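Play Food FAQ

I get the same handful of emails about my play food over and over, so I'm putting the answers in one place. If yours isn't covered, write to me anyway, I love talking about this stuff!

How much play food do you own?
Too much. I counted once for the insurance list (yes, really) and got to 162 pieces, and then found a bag of peas behind the dresser.

Where does it all come from?
Mostly thrift stores and the toy swap at our library. I bought two boxed sets new, one from Momer and one from Zisport, and the rest is a big happy mix. The nicest felt pieces came from a little shop called Kļaviņa that I found while I was hunting for something else entirely.

Do the sizes have to match?
Nope! My kids have served a lemon bigger than the chicken and the customers never complained. I do keep the very small pieces up high until everybody in the house is past the mouth stage. Go by the age on the package, and if there's no package, be picky.

How do I clean it?
Hard plastic gets warm water and dish soap, then a night on a towel. Wood gets a damp cloth and that's it. Foam is the fussy one. I dab it with a barely soapy sponge and never, ever squeeze, or the paint starts to crack (ask me about the broccoli). Anything with a hole in it stays out of the sink.

The stems keep coming off the fruit. Help?
A dot of craft glue, and leave it alone overnight. For a child under three I'd pull the stem off for good and toss it.

How do you store it?
Shallow bins, one layer deep if you can stand it. I had a lovely tall basket from Presarari and everything at the bottom just vanished for a year. Now I put out maybe a dozen pieces at a time and swap them when the restaurant gets boring, usually in June when school lets out and again before the holidays.

Is it okay to mix fruit with bakery stuff?
Oh, please do. Ours is a very confused café and the menu changes hourly.

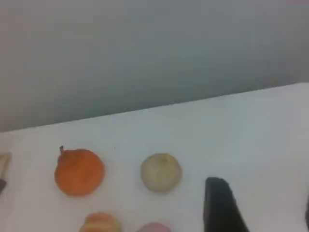

Orange fruit and friends, from the mixed bin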